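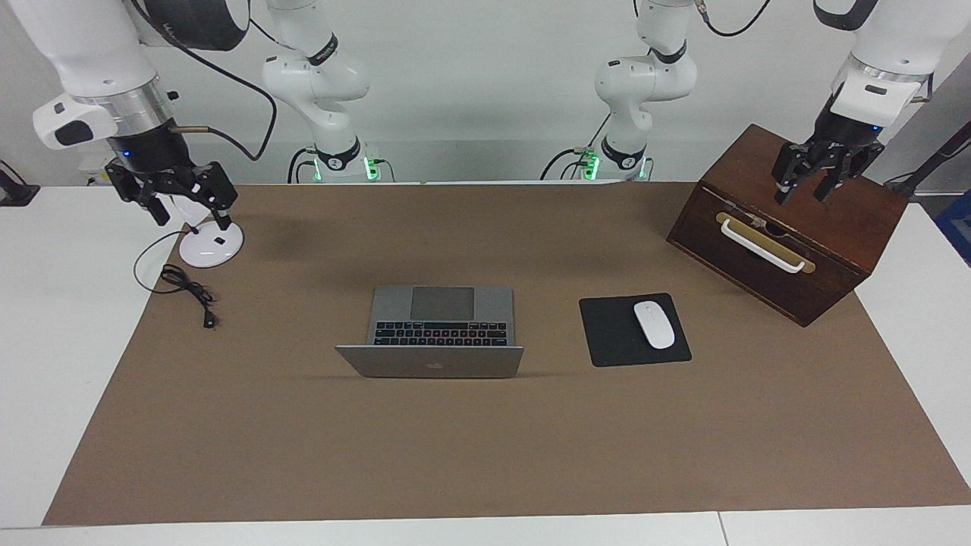
The town of Ulden will decide this fall whether people who work from their kitchen tables should pay a business equipment tax on what is sitting on them. Under a proposal released September 11, 2019, anyone earning self-employment income at home would list their work gear each year and pay a levy of up to $70. A silver laptop and a wireless mouse on its pad would go on the form if they help bring in money. The same two things used for solitaire would not, and the town has yet to say how it would tell the difference.

Ulden already taxes the equipment of shops and factories, a habit it picked up when it had more of both. Receipts have slid since Collado moved its bottling line out of the county, and the finance office has gone looking for money closer to home. It believes 3,000 residents do paid work in a spare room or a corner of the den. It has not explained how it knows.

"We are asking people to tell us what they own," said Sheila Hebden, the town's revenue director. "Most people are truthful." Asked what would happen to the rest, she said there would be a second form.

Tín Văn, who teaches economics at Clindance College and edits textbooks at home on the side, expects the tax to raise less than hoped. A levy on equipment, he said, mostly teaches people to call it something else. He pointed to Ison, the next town over, which tried a similar charge and dropped it after two years. In that time the number of declared home printers fell every quarter, while sales of ink held up nicely.

The proposal does exempt equipment worth less than $3,000 for filers over 65, along with "tools of a sentimental nature," a phrase that takes up one line in the draft and most of a page in the town attorney's reply.

Supporters say shop owners on Main Street have carried the load long enough, and that a bookkeeper with no storefront still uses the roads. Opponents say the bookkeeper mostly uses the hallway.

A public hearing will be held before the council votes. Written comments are welcome at the clerk's office, which does not take them by email — residents will need to print them out.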